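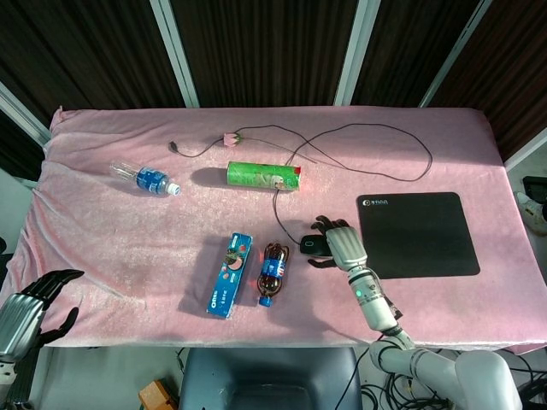 Step 6. Teach the tabletop grasps

By now both arms should come up and home without complaining. If the right one still twitches, go back to step 5 and redo the wrist cable, which took me three tries.

1. Put a cloth on the table. Mine is pink and fuzzy, and I love it! Smooth it toward the near edge, but don't iron it or anything – a few wrinkles are fine.

2. Lay out your objects. I like a mix of snacks, bottles and desk stuff: a pack of Oreos, a small Pepsi, a water bottle, a green can on its side, a computer mouse with its pad. Leave room for the fingers between them.

3. Set hand speed to 70 and grip force to 70 in the Kusen panel. They're two separate sliders (I mixed them up for a whole evening, and Esko Kauppinen still brings it up).

4. Park the left hand open, off to the side. Save that pose as "left_wait".

5. Start with the mouse. Bring the right hand in over the top with the fingers spread, let them curl down over it, and tuck the thumb in underneath. Stop there and save. Don't lift yet.

CAUTION: Watch the mouse cord. If it loops around a can or anything else that can roll, a lift may drag the whole lot along. Move the loop clear by hand, with the arm paused.

6. Now lift slowly, hold for 300 milliseconds, and set it back down. Repeat until you're happy with the pose, then go on to the bottles.

Note: Start your bottles lying down. Standing ones get knocked over by the forearm, and then you spend your session chasing them. Keep the caps screwed on tight, too.

CAUTION: Keep feet and loose cables away from the base while the arm is live. Keep the stop button in your free hand, even at low speed.

7. Save the set under a name you'll recognize next week. Mine is "cakdale_table". The loader in step 7 takes up to 100 poses per set.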